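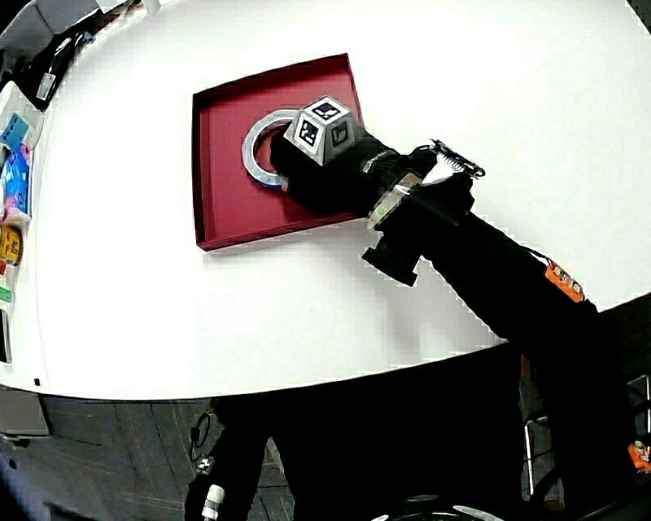 Why did the gripper let go of rolls it had already picked up? The spring that holds the jaw closed had been fitted one notch too loose, so the jaw slipped once the roll was lifted clear of the tray.

Projects > Year 2 > Handling Tools > Dropped Rolls: Fault Report

Written by Nokuthula Pretorius and Johannes Ngubane

1. What went wrong

Our task was to pick up a roll of tape from a shallow tray and set it down on the table with a hand-held gripper. We did 90 lifts. In 40 of them the roll fell before it reached the table. Most of the drops came in the second half of the session, and at first we blamed our own tiredness.

On one of the late lifts the jaw sprang open and the roll hit Johannes on the wrist. He was not hurt, but we stopped work and filled in a near-miss form. The lab supervisor, Mrs Van Wyk, asked us to find the cause before using the tool again.

2. What we checked

We started with the marker block, as the position readings had jumped twice that morning. The block was tight and the readings matched the ruler to within 2 mm. The jumps happened when a sleeve covered one of the markers and had nothing to do with the drops.

Next we looked at the wiring. Nokuthula swapped the lead on the small board for a new one from Notard. The rolls still fell.

Last we measured the grip. The Planon worksheet gives 615 grams as the lowest pull the jaw should stand before it slips. Ours slipped well under that on every try, and it got worse the longer the tool was used. When we took the spring off we found it hooked on the outer notch. It should have been on the inner one. The tool had been taken apart for cleaning in May and we think it was put back wrongly then, but there is no entry in the log.

3. What we changed

The spring was moved to the inner notch and the pull test was done again. It passed. We repeated the lifts with the same kind of roll and had two drops, both from gripping too near the rim.

We have added the pull test to the start-up sheet. Anyone lifting must also keep their free hand off the tray.

4. Still to do

The spring may have stretched. A new one is on order from Ulell. We have not tested heavier rolls.

Handed in Tue 30 November

2 comments | 40 shares

Related reports
Cable Wear on the Turntable Rig
Marker Readings in Poor Light
Near-Miss Forms: How to Fill Them In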